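MEMBERS' NEWSLETTER — ARTS AND ENTERTAINMENT

Feb 17, 2023

Tshepo Radebe to open the Kendora season

The Kendora Theatre is pleased to confirm that the singer and television presenter Tshepo Radebe will open its summer season in June. The engagement will run for 14 evenings and will be Mr Radebe's first residency since the close of his Barredo tour.

The programme will draw on all four of his albums, together with songs from the television series Ruveck, in which he played the ferry captain for three years. He will be joined by a band of 17 musicians under the direction of his sister, who also arranged the music for the tour. Two former members of the Ruveck cast have agreed to appear on the opening night. Their names will be announced once contracts have been signed. 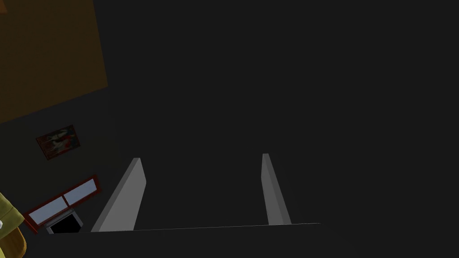
Booking arrangements

Members may book from the first day of next month. Each membership number allows the purchase of up to four seats, and requests for adjoining seats should be made at the time of booking. Stalls tickets are priced at £77, with a reduced rate in the upper circle for members under 26. Wheelchair spaces and companion seats may be reserved by telephone only.

A further 125 seats will be held back for each performance and released on the morning of the show. These cannot be reserved in advance by any means, and members are asked not to contact the box office about them.

Mr Radebe has also agreed to take part in an afternoon conversation with the audience during the second week. He has spoken warmly of the theatre, where he first sang in public at the age of nine, and has said that he intends to bring his mother to the opening night — she has already asked for an aisle seat. 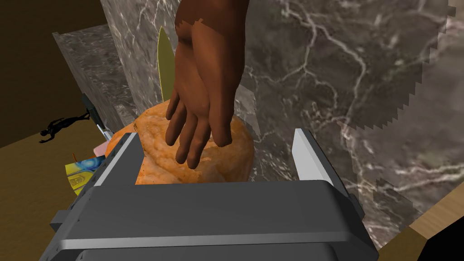
The conversation will last one hour and will be followed by a signing in the foyer. Questions may be submitted in writing when booking. Refreshments on that afternoon will be provided by Zilis, whose café on the first floor will remain open until the evening performance begins.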